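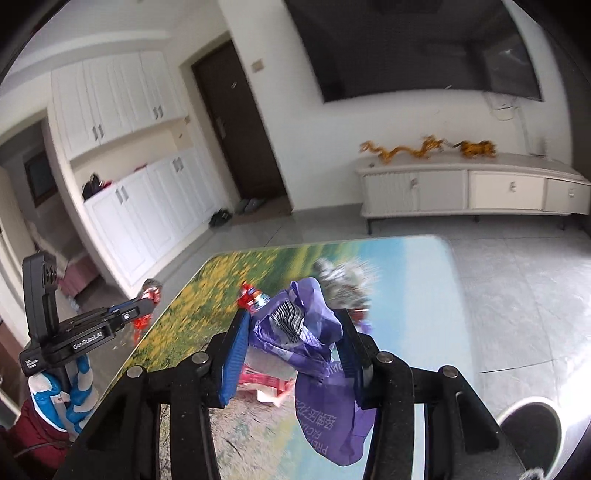
Ticket: Folding side basket drops open under load, rear left
Product: Wavus side basket, fold-out, with Sutter rear rack
Category: Bike luggage / mounting hardware
Opened: March 19, 2020
Status: Open, waiting on part

Summary

The basket unfolds and sits flat as it should when empty. With anything heavier than a light bag in it, the outer wall lets go of its catch and drops to horizontal. It has happened on the road three times, always on the left side. The right basket is the same model, fitted the same day, and has given no trouble.

The bike is an Isura step-through used for the ride between Vesholm station and the airport bus. Usual load is one cabin case standing in the left basket and a soft bag in the right. The case is strapped to the rack as well, so it has not fallen off, but the open wall catches the heel on every turn of the pedal.

Steps to reproduce

Fold out the left basket until the catch clicks. Put the case in with the wheels down. Ride off a dropped kerb at walking pace. The wall drops almost every time. On smooth tarmac it may hold for the whole trip.

Log, entry 1

Checked the obvious things first. The four rack bolts were tight. The two hooks that hang the basket on the top rail were both fully over the rail. The lower bungee that pulls the basket in towards the stay had lost a good deal of its stretch, so I swapped it with the one from the right side. No change. The left still dropped, and the right held with the tired bungee on it.

Log, entry 2

Took the case out and loaded the left basket with two bags of potting compost instead, to see whether the shape of the case was the problem. The wall held over the kerb on the first try and dropped on the second. So the case makes it worse but is not the whole cause. The case is taller than the basket by a fair bit and rocks outwards when the bike leans, which puts a pull on the top edge of the wall.

Log, entry 3

Reply from the shop, copied here in full: "Please check that the catch plate is not bent. Lay a ruler across it. There should be no gap. Please also confirm that the load is within the limit printed on the underside of the basket."

The limit on the underside is 13 kg. The case on the bathroom scales comes in under that with everything packed. I weighed it twice.

The catch plate is another matter. With the ruler across it there is a gap at the rear end that I can get a fingernail into. The plate on the right basket is flat. I can't say whether it came that way or got bent later. The bike spends its nights in a narrow hallway and the left side is the one that faces out.

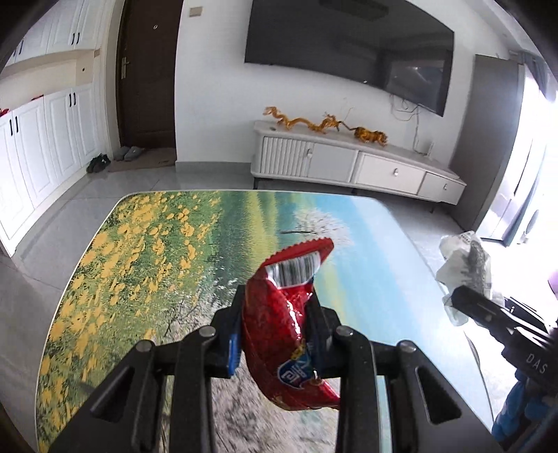 Page 2 of 3

Log, entry 4

Tried to flatten the plate. It is riveted at both ends so it cannot be taken off without drilling. I put a block of wood behind it and tapped it with a small hammer. The gap closed up to the point where the ruler sat level. Folded and unfolded the basket 30 times to see if the catch would settle. It clicked each time, though the click is duller than on the right.

Rode to the station and back with the case. It held on the way out. On the way back it dropped on the level crossing, which is rough.

Log, entry 5

Asked the shop whether the catch spring can be bought by itself. The answer was that springs are not stocked but a full catch set (plate, spring, pin and rivets) can be ordered. They asked for the length of the top rail to be sure of the right version, as there was a change to the basket at some point. The older type has a round pin and the newer one has a flat-sided pin. Mine has round pins on both sides.

Also asked whether I could move the basket further back, as heel contact is the part that worries me most. The rack has a row of holes and I am already on the last one. Going further would put the rear hook past the end of the rail.

Log, entry 6

Temporary fix in place. A short luggage strap goes round the outer wall at mid height, through the rack stay and back to its own buckle. With that on, the wall cannot drop more than a finger's width even when the catch lets go. Rode the kerb test 5 times with the case and the catch let go twice, but the wall stayed up and my heel stayed clear.

Things to note for anyone doing the same. The strap has to go round the stay and not the mudguard wire, which will bend. Tuck the loose end in well away from the spokes. The basket cannot be folded with the strap on, so it has to come off before the bike goes in the hallway or on a train.

Log, entry 7

Catch set ordered. The shop quotes September for delivery, and says the left and right sets are the same, so I asked for one only. I have been told the old rivets can be drilled out at home but that they will fit it at the counter if I bring the basket in by itself.

Outstanding

Confirm top rail measurement with the shop (sent, no reply yet).
Replace the worn bungee, now on the right side.
Refit catch and repeat the kerb test with the case and no strap.
Check whether the hallway hook can be moved so that the left basket is not knocked when the door opens.

Ticket stays open until the kerb test has been done with the new catch.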